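# Über uns

Brukora baut und wartet handgeführte Greifer, mit denen Menschen Robotern Bewegungen vormachen. Die Werkstatt und der Aufnahmeraum liegen auf derselben Etage.
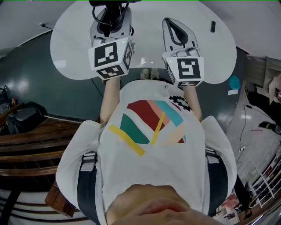 Fares Azar meinte dazu, auf eine Seite über das Unternehmen gehöre zuerst der Ausfall vom November, und erst danach, was wir alles können. Wer uns Geräte anvertraue, wolle wissen, was bei uns schon schiefgegangen sei und wer es gemerkt habe.

Wir haben die Reihenfolge deshalb geändert.

## Der Ausfall im November

Im November haben wir für den Kunden Ukel eine Serie von 392 Aufnahmen abgeschlossen. Gearbeitet wurde wie üblich beidhändig, ein Greifer pro Hand, die Würfel mit den schwarz-weißen Markern an beiden Geräten. Die Kontrollleuchten waren während der gesamten Serie grün. Bei der Auswertung passten in 264 Aufnahmen die linke und die rechte Hand zeitlich nicht zusammen. Der Versatz wuchs innerhalb einer Aufnahme auf bis zu 80 Millisekunden. Beim Übergeben eines Teils von einer Hand in die andere reicht das, damit der Roboter den Gegenstand zu früh loslässt.

Bei Ukel ist genau das passiert. Ein Arm ließ im Testbetrieb ein Metallteil fallen, das auf dem Boden der Zelle landete. Verletzt wurde niemand, die Zelle war geschlossen. Wir führen den Vorfall trotzdem als Sicherheitsvorfall und nicht als Qualitätsmangel.

## Die Ursache

Der Fehler lag an einer Steckverbindung im Kabelstrang des linken Greifers. Bei starker Drehung des Handgelenks verlor sie kurz den Kontakt. Das Gerät verband sich sofort neu und lief mit einer eigenen Uhrzeit weiter. Die Leuchte zeigte in der damaligen Firmware nur an, ob Strom anliegt. Ob die Uhren beider Greifer noch übereinstimmten, war an ihr nicht abzulesen, und im Protokoll stand der Verbindungsabbruch in einer Datei, die bei uns keiner regelmäßig öffnete.

Wir haben neun Tage gebraucht, um das zu finden. Vier davon gingen für die Vermutung drauf, die Marker seien schlecht zu erkennen gewesen. Wir haben Würfel getauscht, die Beleuchtung gemessen und neu kalibriert — alles ohne Ergebnis.

## Was seitdem gilt

- Vor jeder Serie drehen wir beide Greifer bis zum Anschlag und prüfen danach den Zeitabgleich.
- Die Leuchte erlischt, sobald die Uhren auseinanderlaufen. Eine laufende Aufnahme wird dann abgebrochen und nicht gespeichert.
- Kabel haben eine Zugentlastung am Gehäuse. Ältere Greifer rüsten wir kostenlos nach.
- Kabel auf dem Boden werden vor Beginn abgegangen. Wer die Greifer hält, sieht beim Gehen schlecht nach unten, deshalb übernimmt das eine zweite Person.
- Jede Person im Raum darf eine Aufnahme stoppen, auch ohne Begründung.

Die betroffenen Aufnahmen haben wir auf eigene Kosten wiederholt. Die alten Daten sind gesperrt und werden nicht weiterverwendet. Ukel hat den vollständigen Bericht bekommen, einschließlich der Tage, an denen wir in die falsche Richtung gesucht haben.

## Unsere Produkte

**Leka** ist der handgeführte Greifer, einzeln oder als Paar. Die Zugentlastung und die neue Firmware gehören zum Lieferumfang.

**Prirnum** ist die Software für Aufnahme und Abgleich. Sie prüft die Zeitstempel beider Hände während der Aufnahme und schreibt Verbindungsabbrüche in dieselbe Übersicht wie die Aufnahmen selbst. Prirnum läuft auch mit Greifern anderer Hersteller, dort allerdings ohne die Abschaltung über die Leuchte.

Aufnahmen im Auftrag machen wir weiterhin im eigenen Haus. Längere Serien teilen wir in Blöcke mit Pausen dazwischen, denn mit müden Armen werden die Bewegungen ungenau.

## Fehler melden

Störungen an einem Leka nimmt die Werkstatt entgegen. Bitte das Gerät nicht öffnen und das Kabel am Greifer stecken lassen, auch wenn es locker sitzt. Wir brauchen die Seriennummer, die Protokolldatei und eine kurze Angabe, welche Bewegung gerade ausgeführt wurde. Bei einem Vorfall mit herabfallenden Teilen oder einer unerwarteten Armbewegung bitte anrufen und die Anlage bis zum Rückruf ausgeschaltet lassen.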